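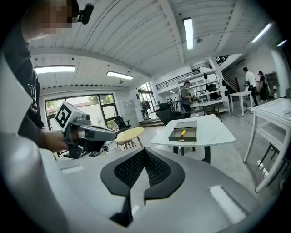
Gevora at Nidbridge: frequently asked questions for staff

Last updated June 3, 2021

These answers cover the move to automated tray handling at the Nidbridge site and the demonstration work that goes with it. They apply to all Kulance employees and to agency workers on the packing and returns lines. Where an answer differs from your contract, the contract applies.

GENERAL

What is Gevora?

Gevora is the name of the program that will bring robot arms to the tray stations on the packing line. The arms will take small items out of shallow trays and place them in the outgoing cartons. The software that controls them is supplied by Meireles. The trays, the cartons and the line layout stay as they are.

Which jobs are affected?

Tray packing, first of all. The plan covers 26 positions across all shifts. Returns, receiving and dispatch are not part of the program, although returns will see a change in how trays come back to it (see "Trays and stock").

Will there be redundancies?

No position will be made redundant as a result of Gevora during the first stage. Packers whose station is converted move to one of the following: demonstration work, station minding, or quality checks. A packer may also ask for a transfer to returns, subject to a vacancy. The second stage has not been approved and no commitment has been made about it in either direction. It will go through the same consultation as the first.

What happens to my pay?

Your base rate is protected. Demonstration work and station minding are both graded one step above packing, and the higher rate is paid from the first shift in the role, including training shifts. Piece-rate bonuses do not apply to demonstration work. Anyone who earned a bonus in the previous quarter will receive the average of that bonus as a fixed amount for the first 4 pay periods.

DEMONSTRATION WORK

What does a demonstrator do?

A demonstrator carries out the packing task by hand using a hand-held gripper in place of their fingers. The gripper records its own movement and what is in front of it. The software is then trained on those recordings. A demonstration is one complete pick and place, from the approach to the release.

Meireles has asked for 4,000 accepted demonstrations for each item family before an arm is allowed to handle it on the line. Items that roll or have an uneven weight tend to need more retakes than flat ones, so progress between families will not be even.

Do I need any technical background?

No. Training takes 3 shifts. The first covers handling the gripper and the fault codes, and the remaining two are supervised practice. You will not be asked to write or edit software. Most packers already know the things that matter: which end of an item to take hold of, how far to tilt it, and when a tray is sitting badly.

How fast am I expected to work?

At a pace you could keep up for the full session. There is no hourly target for individuals. Very fast demonstrations are often rejected at review – the grip closes before the item has settled, and the recording is of little use. If you drop an item, finish the movement, mark the take as failed and start again. Failed takes are kept and do not count against you.
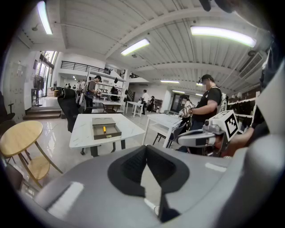 Where does the work take place?

On the ground floor of the demonstration area, at the tables under the mezzanine. Leave space between yourself and the next demonstrator when you reach forward, and agree on turns if two of you are working from neighbouring tables. Chairs may be moved out of the way but must not be left at the foot of the stairs.

Is it hard on the wrists?

It can be. The gripper weighs more than anything on the packing line and is held away from the body for part of each take. Sessions are limited to 50 minutes, followed by a break or a different duty. You may change hands between takes. Report any numbness or soreness to your shift lead on the day, even if it goes away, and ask for the second grip size if the standard handle does not suit you.

What should I wear?

Normal site footwear and sleeves that will not catch on the gripper. Gloves are available and are a matter of personal choice for the current items. Do not cover or touch the patterned squares on the marker cubes. They are used to track position, and a smudge or a lifted corner is enough to spoil a session. If a cube is loose, stop and hand the gripper in.

RECORDING AND PRIVACY

Does the gripper record me?

It may. The camera has a wide view and will pick up people nearby as well as the tray. Recording runs only while a session is open. Sound is not recorded.

Can recordings be used to assess my performance?

No. Kulance has agreed in writing that demonstration recordings will not be used for appraisal, discipline or timekeeping. Reviewers see a take number and do not see a name. Shift leads have no access to the files.

I do not want to be recorded. What are my options?

Tell your shift lead or the people office. You will be offered minding or quality work instead, at the same grade as the role you would otherwise have taken. You do not have to give a reason. Staff who only need to pass through the demonstration area should use the route along the far wall.

TRAYS AND STOCK

Why are we being asked to leave single items in trays?

Early training uses one item at a time, placed at a different angle for each take. Please do not tidy these trays or return the item to stock. Mixed trays will be introduced later, one family at a time.

What changes for returns?

Trays will come back unsorted from converted stations. Returns will have an additional sorter on each shift while this is the case.

AFTER THE ARMS ARE RUNNING

What does station minding involve?

One minder looks after two stations. The minder clears jams, replaces trays and takes over by hand when an arm stops. Converted stations keep their manual bench – it will not be removed – so packing can continue during a fault.

Can a minder stop an arm?

Yes, at any time. A stop is logged by station only. No explanation is required beyond the fault code, and code 0 may be used if none of the others fits.

Will demonstration work run out?

The volume will drop once the current item families are complete. New items and changed packaging will need fresh recordings, but for fewer people. Demonstrators will be given a month's notice of any reduction in sessions and can choose between minding and quality checks at their existing grade.

How do I apply or ask something not covered here?

Forms for both roles are at the people office and on the Nidbridge staff page. Applications for the next training group close at the end of June. Written questions receive a written reply, and answers of general interest are added to this page.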